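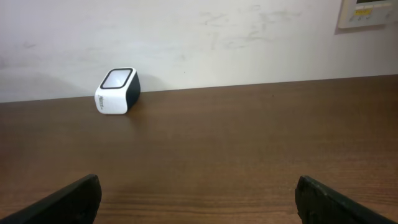
Oi! Se você chegou até aqui pelo link do clube, seja bem-vindo. Eu escrevi este README em duas noites e com muito café, então desculpe se ele pular de um assunto para outro (a Capucine já me avisou que a seção de calibração está no lugar errado, e tem razão).

pindden-mesa é o conjunto de dados que o nosso clube de robótica está montando para a competição de manipulação de novembro. São 3,853 episódios de teleoperação em cima de uma mesa de madeira, com pinças pretas de dois dedos e câmeras nos punhos e na cabeça. A equipe se chama Rosness, o repositório se chama Pindden, e não, eu não lembro mais de onde saiu nenhum dos dois nomes.

O que tem na pasta

episodios/ - um arquivo por episódio, com juntas, abertura da pinça e carimbo de tempo
videos/ - as câmeras, já sincronizadas
tarefas.csv - o nome da tarefa e quem estava operando
baudry/ - os scripts de conversão e de treino

Se você só quer dar uma olhada, rode baudry/ver.py com o número de um episódio. Abre uma janelinha feia, mas funciona! As câmeras saem lado a lado e a barra de espaço pausa.
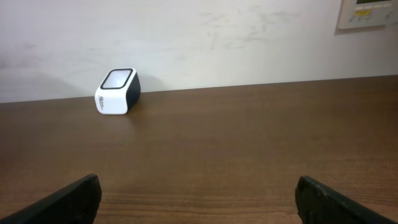 Jérémie Barbier

Voltando aos dados. As posições iniciais foram as que mais deram briga no clube. Eu queria tudo sorteado, a Capucine Bouvier queria uma grade marcada com fita, e acabamos com um meio-termo: o objeto pode ficar em qualquer ponto da mesa, inclusive lá no fundo, pertinho da parede. Esses casos do fundo são os mais chatos de operar, porque o braço vai quase esticado e qualquer tremidinha na mão aparece na ponta dos dedos. Guardamos mesmo assim, com a etiqueta "fundo" no tarefas.csv.

Cada episódio dura no máximo 60 segundos. Passou disso, o script corta e pergunta se você quer salvar ou jogar fora. Jogamos fora bastante coisa no começo, principalmente quando eu estava operando - fica aqui a confissão.

A divisão é simples: 70 por cento para treino e o resto para validação. Por favor não misturem episódios da mesma sessão nos dois lados! Fizemos isso na primeira versão, os números ficaram lindos e o robô não pegava nada. 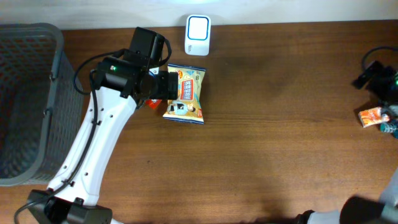 Com os pacotes de salgadinho a história é outra. O plástico amassa, escorrega, brilha na câmera, e a pinça que fecha certinho numa caixa pode fechar no vazio. Separamos 40 episódios só de pacote para quem quiser testar uma política sem baixar o conjunto inteiro. Estão em episodios/pacotes.

Problemas conhecidos

A câmera do punho perde quadros de vez em quando. O ver.py avisa em vermelho.
A coluna "operador" está vazia nas primeiras sessões.
O conversor para o formato da Urent ainda não lê a segunda pinça. Se alguém quiser arrumar, eu pago o lanche.

Dúvidas, abram uma issue ou me procurem no clube.

Última atualização: 26/08/2019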